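March, posted to the list by the bench lead, Noneo floor
2 replies | 0 shares

Re: what happens to the hand bench when the Mira cell goes live

Sorry for slow answer, was at the Pacheco building all morning. Quoting so people can follow:

> We heard at Idside they put in two cells and the hand benches were
> gone inside a month. Is that the plan for us? Also who gets the
> late hours, and does anybody get retrained or do we just stand
> there and feed the thing? Some of us have done boards for years
> and would like to know before summer.

OK. No, the hand bench stays. Cell takes the memory and processor seating on the standard order, 164 boards in the first batch, and everything odd still comes to us. Mixed lots, returns, anything with a bent pin. I asked for that in writing and have it.

Late hours: not settled. I pushed for the same rota until we've run 1000 units, then we look at it again. They said "reasonable", which is not a yes.

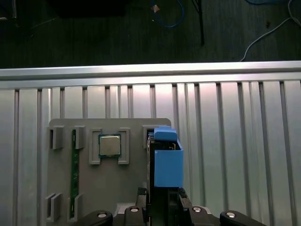 Retraining is the part I care about most. 90 minutes each to start, on the clock, in pairs, and then proper time at the cell with the panel in your own hands. You will not just be feeding it. Somebody has to know what a good seat looks like and that's you people, not the folks who wrote the program. Take the gray plate on the slotted table: memory strip goes lengthwise between the slot blocks, processor sits square in the corner brackets. If either one looks off to you, stop the cell. No permission needed, no form. I want that to be the first thing taught, before any of the menu stuff.

Pay grade question, I dont know. Asked twice. Will ask again.

One more, wrist straps still apply at the cell same as the bench. And whoever has the good magnifier from bench 2 please bring it back, we need it for teh returns.

Send me names for the first pairs by end of shift if you can. Mornings fill up fast.

--
Noneo floor list | To post or leave the list, write to the list owner | Back to top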